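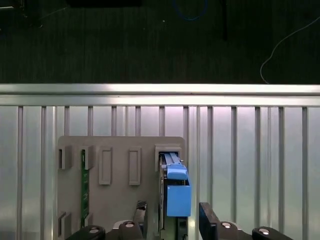

My neighbour on the second floor told me last week that I will give up before August, that every person who moves to Pratmont begins with the long walks and ends in the bus. She may be right. I still want to write down how the walking goes, as I promised on this blog in winter and then wrote nothing.

I live now in the upper part of Pratmont, and my work is in Zultville, on the other side of the river. The bus takes 25 minutes when the bridge is free. On foot I need more than double, and I arrive with a red face. I have walked it 31 times so far. I keep a small mark in my kitchen calendar for each day, otherwise I would tell myself a nicer number.

The first part is stairs. There are 168 steps from my street down to the river, and in the morning they are easy, but in the evening they are waiting for me at the end, when my bag is heavy and I have bought potatoes again. In my home country I lived in a flat place. I did not know that one uses different legs for going down and for going up. My knees complained during the first weeks, then less, and now only when I carry shopping on one side.

After the stairs comes the river path, and this is the part I would miss. At that hour there are people with dogs and a few runners. We say good morning. It took me a long time to learn that here you say it only once you are quite near, and not from far away as we do at home, where you must shout it in time or you are rude. I shouted at many people in Pratmont before I understood.

Then you cross to Villanueva, and there I have two choices. The main road is shorter, but the pavement is narrow and the lorries pass close to your elbow. The back way goes past the school and the gardens, and it costs me some minutes more. I take the back way nearly always – except when I am late, and then I regret it.

I wanted to say something about shoes, too. I bought light ones first, with very soft soles, and I was happy with them for exactly one rainy week. Now I wear an older pair with a hard sole and keep my office shoes under the desk. For socks, wool, also in spring. A woman in my office laughed at this and then bought the same.

On 3rd May I tried a longer one, the whole way out to Trinenton, only to see if I could. It was a Sunday and the bakery there was closed, so I ate a banana on the wall by the church and looked at the timetable for the return. The next bus was in 3 hours. I walked back. In the evening I could not bend to take off my socks, and I slept like a stone until the alarm clock.

Next week they begin to repair the lower stairs, and I must find another way down. There is a path behind the old washhouse which my neighbour says is all nettles. I will try it on Saturday with long trousers.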